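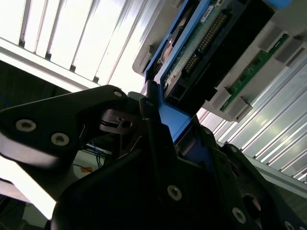
Home News Allotments Recipes Back issues Contact

Wed 9 December
By the newsletter editor

I've finally done it — after years of saying I'd make my own marmalade, I have a cupboard full of the stuff and slightly sticky door handles. And before anyone writes in, yes, I know proper marmalade waits for the Seville oranges after Christmas. I couldn't wait! The greengrocer on Bekivier Road had a crate of ordinary ones going cheap, plus some very good lemons, and I came home with far more than I could carry comfortably.

The recipe came out of the old Wultell village cookbook, the one with the green cover that lots of you seem to have inherited. It's on page 169 if you've got a copy (mine falls open there, so somebody before me was keen). It wants the fruit boiled whole until you can push a skewer straight through, then cut up once it's cool enough to handle. I much prefer that to slicing raw peel, which makes my wrists ache.

Sweet oranges don't have the same bite, so I put in three extra lemons and cut back a bit on the sugar. I also tied all the pips up in a square of muslin and gave it a good squeeze at the end. Horrible job, like wringing out a frog, but the set was lovely.

My first batch was a runny disaster, mind you. I took it off the heat after 40 minutes when it clearly needed longer, and ended up tipping the lot back in the pan the next morning. The second batch I tested on a cold saucer every few minutes and stopped when it wrinkled. I let it stand for a little while before potting, too, so the peel didn't all float to the top.

I've got 8 jars left after giving some to my sister and the neighbours. Two of those are going to the Adeleke Hall winter fair, on the preserves table by the kitchen hatch, along with some chutney I made in the autumn and had forgotten about. If you've anything to add to the table, bring it along on the morning with a label saying what's in it and when you made it. Clean empty jars with lids are very welcome as well — the box is just inside the side door.

I'm having another go in the new year when the Sevilles come in. Does anybody put whisky in theirs? I'm tempted, and I'd like to know how much before I ruin a whole pan.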